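Cotura GT endurance car: notes on the customer program. Thread, 1/14
Print this thread | E-mail this thread
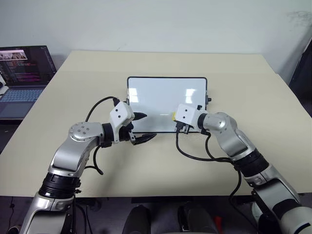
Small dry-erase board on the tabletop, an arm on either side.

Apr 27, 2022

2/ Cotura has published the customer technical package for its GT endurance car. I read the whole thing last night. Most of the coverage so far is on the bodywork, so this thread is on the parts a team has to pay for and service: driveline, brakes, fuel system, spares.

3/ Engine first. It is a production-block V8 with a dry sump and a flat-plane crank. The package lists a rebuild interval of 33 running hours at full race map. That is short for a customer engine. Teams can stretch it by running the endurance map, which pulls the rev limit down and softens the ignition advance in the top two gears. No interval is given for the endurance map. I have asked.

4/ Gearbox is a six-speed sequential transaxle from Narura. Same case as the sprint car, different internals. Wider gear faces on third and fourth, a larger oil pump, and a cooler moved from behind the left rear wheel to the rear deck. The old location picked up rubber and gravel. Anyone who ran the sprint car at Rurkby in March knows how that went: oil temps climbing through the stint, short shifting for the last half hour.

5/ The ratio set is fixed. One final drive for the year, no options. This makes sense for cost control and less sense at a place like Rurkby, where the back straight is long enough that you will sit on the limiter well before the braking zone. Expect teams to trim wing to go faster in the corners before it, then find they have nothing to gain at the end of it.

6/ Brakes. Iron discs front and rear, six-piston front calipers, four-piston rear. The pad compound is open, the disc supplier is not. Discs are a two-piece floating design with a new bobbin that can be changed without pulling the bell off the hub. I timed the old procedure once and would prefer not to do it again. With the new one, a front disc and pad change during a stop looks realistic.

7/ ABS is a motorsport unit with 8 positions on the dial. The map for each position is locked. Position one is off, not minimum intervention, so brief your drivers on that. The sprint car had it the other way around, and people who move from one to the other will reach for the wrong end of the dial in the rain.

8/ Fuel cell is larger and sits lower. The fill neck is now on both sides, which means the car can run in series that pit left or right without a conversion kit. The collector has been reshaped with an extra lift pump. Under the old layout you lost pickup in long right-handers once the low fuel light came on. The document does not say how much unusable fuel is left. Ask before you plan your stint lengths around it.

9/ Dampers are two-way adjustable, made by Triệu. Spring rates are free within a listed range. Motion ratio at the rear has changed, so do not carry over your sprint car springs and expect the same wheel rate. There is a conversion table in the appendix, and it has an error. The second and third columns are swapped in the metric version. The inch version is correct.

10/ Cooling. One big front radiator, ducted out through the hood, replaces the two smaller ones in the corners. Less plumbing, fewer joints to leak. The drawback is that a front-end hit now takes out all your water and not half of it. The crash structure is 200 mm long ahead of the core. Light nose contact should be fine. Anything harder and you are done for the day.

11/ Electronics. Logger is included, with the first two channels of tire pressure unlocked for some reason and the other two sold as an upgrade. The wheel display has a new fuel page that shows use per lap against a target. The target can be set from the car or from a laptop, but not by telemetry, which most series ban anyway.

12/ Spares. The recommended trackside kit runs to four pages. If you are on a budget, the items I would not travel without: one full front corner, one rear toe link, two half shafts, a starter motor, an alternator and belt, one complete nose. The package suggests a full chassis inspection every 3000 km. Budget for the downtime as well as the bill, as the tub has to go back to the factory for it.

13/ Still missing from the document: the balance of performance window, the homologated ride height, and whether last year's sprint tubs can be upgraded. The third one matters most to small teams. The mounting points for the transaxle look identical in the drawings, but the fuel cell bay does not.

14/ I will add to this thread when Cotura replies on the endurance map interval and the fuel pickup figure. If you have run the car in testing and have oil temperature traces from the new cooler position, my messages are open. Raw logger files are fine.

Contact | Copyright 2022 | Back to top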